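Two doctors, one waiting room and a very long list

I drove out to Drisbridge on a Monday, mostly because the woman I wanted to talk to doesn't do video calls. She's a GP, she's been in the town long enough to have delivered babies who now bring in babies of their own, and she agreed to see me on the condition that I left her name out of it. "People round here know who I am," she said. "Nobody else needs to."

I'd come to ask about tests. More to the point, I'd come to ask about the ones she's stopped ordering.

We sat in the tearoom at the back of the Flasdale Road clinic with a packet of Scotch Fingers between us. The practice has nearly 3,000 patients on its books and two doctors, so I'd expected to hear that fewer tests was a way of saving time. She laughed at that. "Oh, it takes longer! Ticking a box on a form is about four seconds' work. Explaining to someone why I'm leaving the box empty can take up the whole appointment."

It started with vitamin D, she told me. She'd gone back through a stretch of her own pathology requests one wet weekend (her husband was at the footy, she had the fire going) and found she'd asked for it 293 times. She then went looking for the patients whose treatment had changed because of the result.

"Seven," she said. "And I reckon I could have picked most of those from across the street."

I asked if she'd been embarrassed. She thought about it while she fished a bit of biscuit out of her tea.

"A bit, yes. You like to think you've got a reason for everything. But a lot of it was habit, and some of it was me wanting to send people out the door with something in their hand. A form feels like care. I understand that, I feel it myself when I'm the patient."

She's very keen that I don't make her sound like someone who's against testing. She isn't. She'll chase a bowel screening kit down the main street if she has to, and she told me at some length about her efforts to get the local farmers in for blood pressure checks, which involved a sausage sizzle and a borrowed marquee. What bothers her is the extra stuff that gets tacked on, and what it sets off. She described a man who'd come in with a sore shoulder, had a scan, and ended up with three follow-up appointments in the city for a small spot on something else entirely. It was nothing. "He lost most of May to it," she said. "He couldn't sleep. His shoulder got better by itself, by the way."

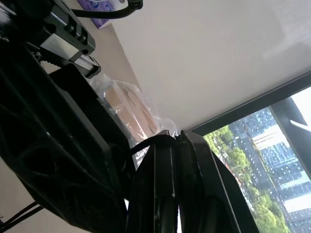
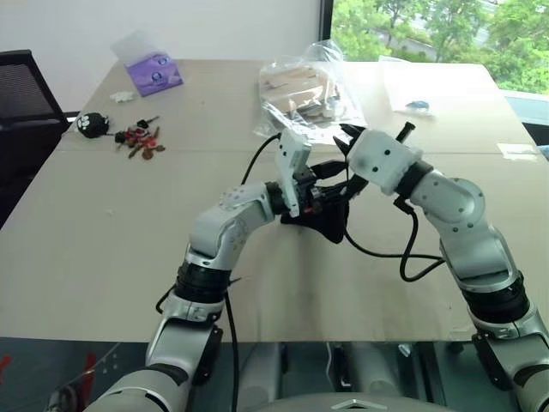
Robotic equipment, seen from two different viewpoints.

I'd wondered how patients take it, and she was pretty frank. Some don't. One family moved to a practice in Noonan after she declined to order a full panel for a healthy teenager, and she still gets a cool nod from the mother at the supermarket. But most people, she says, are happy enough once they've been asked what they're worried about.

"That's the question I should have been asking all along. Someone comes in wanting 'the lot' and if you give them a minute it's because their brother's just been diagnosed with something. Well, then we can talk about the brother. There might be a test that makes sense for that, and there might not be."

She keeps a sheet of paper taped inside her desk drawer with three things to ask herself before she orders anything. I asked to see it. The handwriting is terrible (she agrees) but I think it says: what am I looking for, what will I do if it's there, and have we got one already. The last one catches her out more than the others. Results from the hospital used to turn up so late that she'd simply repeat the bloods, and it was a receptionist who finally rang Gonon and got them sent through the same day.

I put to her the obvious worry, which is the one that gets missed. She didn't brush it off, and she took her glasses off before she answered.

"I think about that every week. I've missed things. I've missed things with a stack of normal results sitting in front of me, too - people forget that part. So I tell them when to come back. I'm very specific about it. If it's still there in a fortnight, or if you get this or this, you ring and you say I said to fit you in."

The phone had been going the whole time we talked, and at ten past two the practice nurse put her head around the door and said there was a toddler with a bead up his nose. My doctor was out of her chair before I'd got my recorder switched off. She called back over her shoulder that I should take the rest of the biscuits for the drive.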